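Cuaderno del taller de restauración
6 de junio de 2022

Sigo con el misal de altar que llegó de la parroquia de Clellden en febrero. Hoy he terminado de colacionar el cuerpo del libro: 105 cuadernillos contando los añadidos, y faltan dos hojas en el Propio de los Santos. En el inventario de la parroquia tiene el número 2127, pero en la guarda está escrito otro, tachado. Lo dejo anotado tal como está y no borro nada.

Las hojas más gastadas son las del Canon, como es normal en un libro que se ha usado mucho. La esquina inferior derecha está oscura por los dedos y el papel ha perdido cuerpo. También hay cera en 31 hojas, casi toda en la Vigilia Pascual y en la Candelaria. 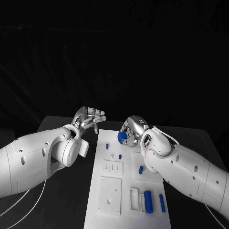
La cera la quito primero con espátula, en frío, y después con papel secante y muy poco calor. En la prueba de esta mañana la tinta negra aguantó bien. La roja de las rúbricas me preocupa más – en dos puntos manchó un poco el hisopo. Para las rúbricas, entonces, solamente espátula, y si queda una sombra, que quede.

Papel japonés: el de Roltano me parece demasiado blanco para este libro. El de Zarkow tiene mejor tono, pero me quedan 7 pliegos y no sé si bastan. Pedir más antes de empezar con los lomos de los cuadernillos.
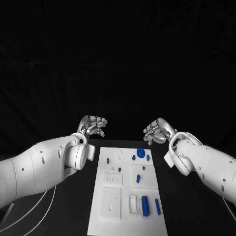
Los registros de seda están deshechos menos el verde. El párroco pregunta si se pueden poner nuevos para usar el misal en la fiesta patronal. Mi respuesta es que sí, cosidos a una pieza suelta que se coloca en la cabezada, sin tocar la costura antigua. Los viejos irán en un sobre con el libro.

Entre las páginas de la misa de difuntos encontré una estampa y una lista de intenciones a lápiz. No las plancho. Cada una va en su funda, con la página donde estaba.

Pendiente: comparar el texto de las hojas que faltan con el ejemplar de la biblioteca Saxena, que creo que es de la misma edición. Preguntar también si nos dejan hacer facsímil. Cambiar el engrudo, el del bote grande ya huele.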